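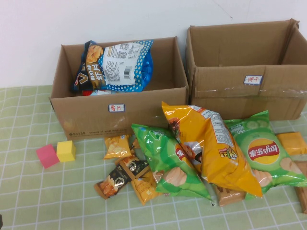 A sorting setup: snack packets on the table, one box labeled for chips (薯片) and one for biscuits (饼干).

Teaching by demonstration

Teaching by demonstration is when you show a robot a job instead of writing out every move in code. I've edited this entry for Hanaseck since July and I still love the topic (sorry if it shows!).

There are two main ways to do it. In hand guiding, you grab the arm and walk it through the motion while it records its own joint angles. In remote control, also called teleoperation, you steer from a distance with a handheld controller or a smaller copy of the arm, and the robot follows along.

Sorting is a favorite first task, and snack bags make it tricky – they're shiny, they bend, and they slide over each other in a heap. Efa Morris, who taught me on the Kistero arm, had me record 57 runs, and I fumbled the first 16 badly. She kept 3 of those anyway, the ones where I dropped a bag and picked it up again, so the robot would have some recoveries to learn from.

Hand guiding feels more natural to me, but my arms show up in the camera view. With remote control they don't, though you lose your sense of touch unless the controller pushes back.

See also: Teleoperation; Imitation learning; Grasping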